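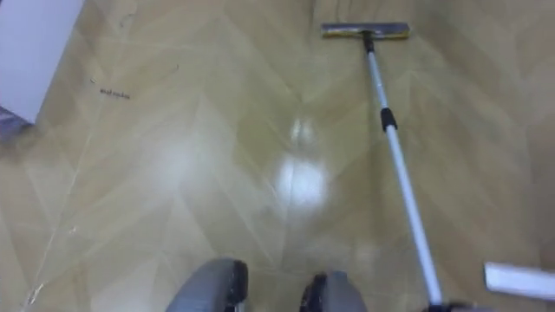
We moved into the Nidport place in July and I've been in love with the floors ever since (and also a little at war with them). Every footprint shows! The planks are pale and laid in that zigzag herringbone pattern, and they're shiny enough that the light leaves a big white streak right down the middle. Pretty, but you can't tell glare from smears until you stand somewhere else. The long pole with the black collar has become my best friend. I slide it out to full length and my back stays happy.

I've gone over every room this way, all 88 square meters of it, starting at the far corner and backing toward the door. My neighbor swears by going with the V's, I go across them, and we've agreed to stop discussing it. Two passes, windows open, socks only afterward. I'll add the hallway and the kitchen once I've moved the boxes out, because right now it's all cardboard in there and I'm not showing you that.

Comments (3)

Ermelinda Caldeira
Love the color! Mine are much darker and show every crumb. Do you use soap or just water?

louro_2000
I'm with your neighbor, go with the V's.

Skoto
Is it slippery in socks? We have a toddler and a very fast dog.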